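Tips for a quieter, cooler gaming PC at home

Dust is the usual cause of a noisy fan. Shut the machine down, switch it off at the wall and hold the power button for a few seconds before opening the case.

Hold each fan blade still with a finger while using compressed air. A fan spun by the jet can damage its bearing. Work from the top of the case to the bottom, in short bursts, keeping the can upright.

Foam filters can be washed in lukewarm water with a drop of washing-up liquid. Leave them overnight. A damp filter should never go back in.

Cap the frame rate in menus and lobbies. Many online games draw the station or hangar screen as fast as the card allows, and the card heats up for no benefit. On my own machine a cap took the menu from 328 frames per second to 60 - the fans dropped to idle speed shortly afterwards.

Keep the case off thick carpet. A flat board underneath is enough if the power supply draws air from below.

Headset pads: wipe with a barely damp cloth after long fleet nights. Avoid alcohol on imitation leather, as it cracks.

Keyboards: photograph the layout before pulling any keycaps. Wash the caps in a bowl, never the board itself.

Lorraine Tindall
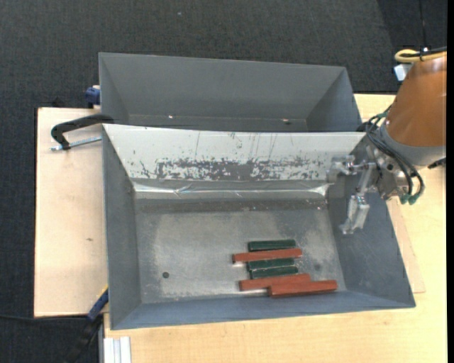
Scratches and worn patches on grey metal.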